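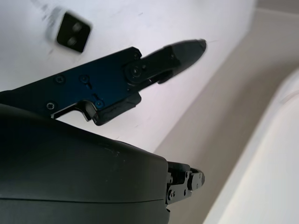
**Motion Planning & Control > Two-arm setups**

**Two arms, one planner: how do I stop the second hand from stalling?**

Hi all! I'm having so much fun with this project and I'm finally stuck. Two arms at a white table, small boxes, everything planned through Woden with Fomeo handling perception. One arm alone is great. As soon as both have to work close together, the right one freezes for up to 4 seconds while the planner looks for a path, then carries on as if nothing happened. Logs say "no valid start state" over and over.

Padding on the collision shapes is 15 mm, which I copied from the Jelcombe starter config back in April and never touched. 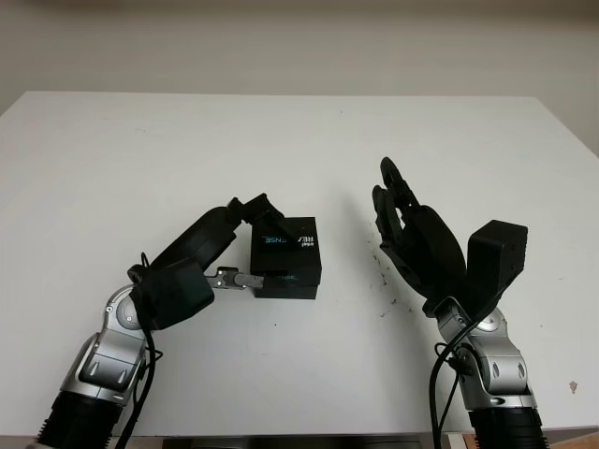

I've tried a longer planning timeout, and all I got was a longer freeze. Is there a proper way to do this, or do I just make the arms take turns?

*dawnshift_k, October 16, 2022*

---

**pelmet**

Your padding is way too fat for close work! If the padded hands overlap at the moment you ask for a plan, the start state is already in collision and no timeout will save you. Drop the padding on the finger links to 2 mm and leave the forearms where they are. Then plan both arms as one group (yes, it's slower per call, but you stop getting plans that fight each other).

Also check that the box gets attached to the hand in the planning scene once you grasp it. Mine didn't, and I lost a whole evening to it.

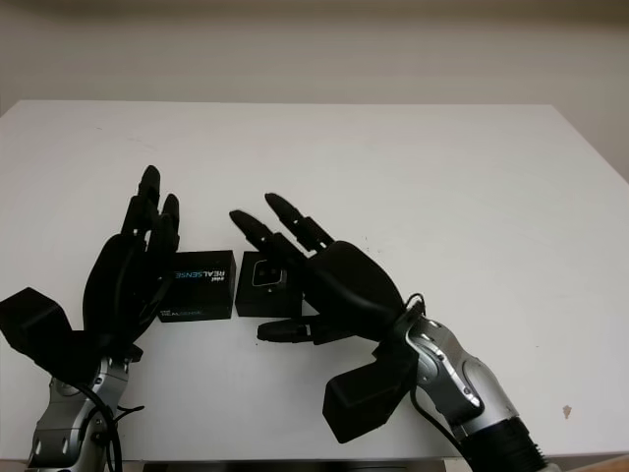
**torquewrench26**

Agree with pelmet on the padding, less so on the single group. I run separate groups with Dawber scheduling on top, and it's lovely: each arm reserves the space it will sweep, and the other plans around that. Only replan if the reservation changes.

**oxbowlane**

just slow everything down, worked for me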